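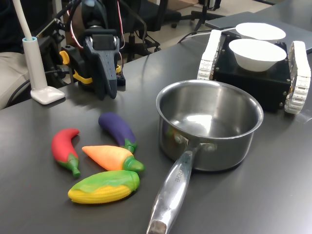

By Dana Rivera, Home and Play Editor

Reading time: 2 minutes

Print | E-mail

The best thing in my play kitchen box is an eggplant. It came in a mixed bag of vegetables from Drudthorpe, a toy shop with two aisles and a very patient cat, and it has outlasted every plastic cupcake we ever brought home. Kids love it! It's a glossy dark purple, it has a funny green cap, and plenty of four-year-olds have never met one at dinner. They have to decide what it is before they can cook it.

Vegetables are having a good moment in pretend food. For years the sets leaned on pizza slices and ice cream cones, and now you can find a corn cob with its green husk still on one side, a carrot with its leafy top, a red chili with a proper curve to it. Those leaves and stems matter more than you'd think - small cooks grab them, sort by them, and ask why the ones in the refrigerator at home don't have any.

Then there's the pot. I'm firmly on the side of real pans for pretend soup. A stainless steel saucepan with a long riveted handle makes a wonderful clang when a carrot goes in, and it has some weight to it, so stirring takes two hands and a lot of concentration. Hand-me-downs are perfect. Mine came from the Sandetti flea market last July, and I paid 6 dollars for it.

Add a couple of deep white bowls and you have a restaurant. At the Stornura play library, where you can borrow from 80 kitchen sets for 40 cents a week, the bowls are always the first thing out the door (chili-and-corn soup is the house specialty, and yes, I've had seconds).

Wash everything in warm soapy water, dry the pan well, and keep the lot in one open basket on a low shelf. Ours lives next to the real onions.

Print | E-mail

Contact us | Copyright February 2018 | Back to top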